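SUMENHOLM BUSINESS CENTRE
PREMISES AND FURNITURE GROUP

Minutes of the meeting held on October 1, 2021

In the chair: Cayetano Mateos
Represented: Montoya (first floor), Revley (second floor), Centre Office
Apologies: Cludetti, who had sent written comments

1. Minutes of the previous meeting

1.1 The minutes of the June meeting were agreed and signed, with one correction. At item 5 the words "reception stools" should read "reception benches".

2. Matters arising

2.1 Blinds on the first floor. The Office confirmed that the replacement cords had been fitted. Montoya asked that the old cords be removed from the stationery cupboard.

2.2 Key safe. The code had been changed and tenants informed in writing. No further action.

3. Desk chairs

3.1 The Chair reminded members that 22 desk chairs remained on the Centre's inventory and that complaints had been received from both floors, chiefly of seats sinking during use and of levers that were stiff or hard to find.

3.2 The Office reported that inspection of the chairs had begun. Members considered the underside of one of the black chairs, with its row of four small tabs along the lower edge of the seat, the screws in the bracket and socket, and the curved support arm.

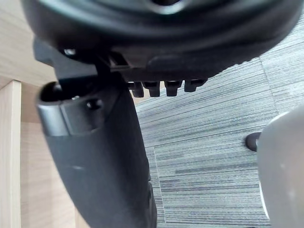

3.3 Inspection and repair

3.3.1 Revley asked whether loose screws could be tightened by tenants themselves. The Chair's view was that they should not be, as two chairs had been returned in the spring with stripped threads. Faults should be reported to the Office, quoting the desk number.

3.3.2 Cludetti's written comments proposed that all the chairs be replaced at once. Members did not support this. It was noted that the budget for the year stood at £600 - enough for parts and a small number of new chairs, but no more.

3.3.3 Montoya asked that any chair withdrawn from use be labelled and taken to the basement store, and not left in the corridor by the lift. This was agreed.

3.3.4 AGREED: that the Office complete the inspection, list each chair as sound, repairable or for disposal, and circulate the list before the next meeting.
Action: Office

3.3.5 AGREED: that spending on parts be approved by the Chair in advance.
Action: C. Mateos

4. Desks

4.1 Revley reported scuffing on the desk panels on the second floor, at the height of the chair arms. Members discussed felt strips and edge guards. The Office was asked to obtain a price for each.
Action: Office

4.2 A request from Montoya to turn the window desks to face inwards was deferred, pending advice on the floor sockets.

5. Any other business

5.1 The second floor kettle had again been left without its lid. Tenants were asked to look for it.

5.2 The Chair asked that items for the agenda reach the Office one week before each meeting - late papers would be held over.

6. Next meeting

6.1 To be held in the ground floor meeting room, on a date to be notified by the Office.

The meeting closed at 4 pm.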